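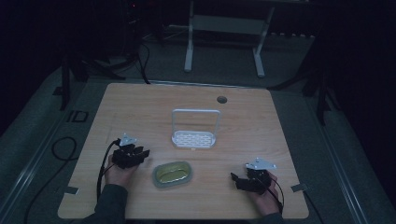
White holder and oval dish on the pale oak table.

Sink-side holders and dishes: gallery

This page collects notes on small holders and dishes of the sort kept beside a sink or basin. The entries are arranged by part, with the holder first and the dish after it. Entries marked "text only" have no picture yet. Stock numbers are those used in the Girkside list. The last revision was made on 26th May.

Holder, white plastic (2214)
Rectangular tray with a perforated base. The openings are small slots with rounded ends. A tall square loop rises from the back edge and serves as the handle. When cleaning, push a bottle brush through the slots from the underside, as soap residue collects on the lower edges first.

Oval dish (1498)
Small, with a pale grey-green rim and a yellowish, glossy inside. The dish is listed separately from the holder and is not a drip tray for it. Do not stand one on the other, as the tray overhangs and tips when the handle is pulled.

Table
Light wood with a pale oak grain. A round dark grommet hole is set towards the far side, right of centre. Keep soap and water away from the hole, where the cut edge of the board takes up moisture sooner than the finished face. Wipe along the grain and dry at once.

Holder with divided tray, Kütt pattern (text only)
Two compartments, one for a sponge and one for a short brush. The divider lifts out. The loop is lower than on 2214 and will pass under most taps. Slots in the base run lengthwise only, and drainage is slower for that reason. Stand it with the short end towards the basin.

Hanging holder, Kindbridge (text only)
Hooks over the edge of a basin or a rail up to 8 mm thick. The hook is moulded in one piece with the tray and cannot be replaced if it cracks. Not suitable for full bottles.

Round dish with insert, Grostance (text only)
Diameter 70 mm at the rim. The ribbed insert holds the bar clear of the bottom of the dish. Inserts from the older pattern, withdrawn in October, are slightly smaller and rattle in the present dish, though they can still be used.

Care, all plastic items
Wash by hand in warm water with a little washing-up liquid. Lime scale can be removed with diluted white vinegar, left on for a few minutes and rinsed off thoroughly. Avoid scouring powder on glossy surfaces. White plastic kept on a sunny sill will yellow in time, and bleach does not reverse this.

Measurements
Taken across the outside edges, handle excluded. Handle height is measured from the underside of the tray.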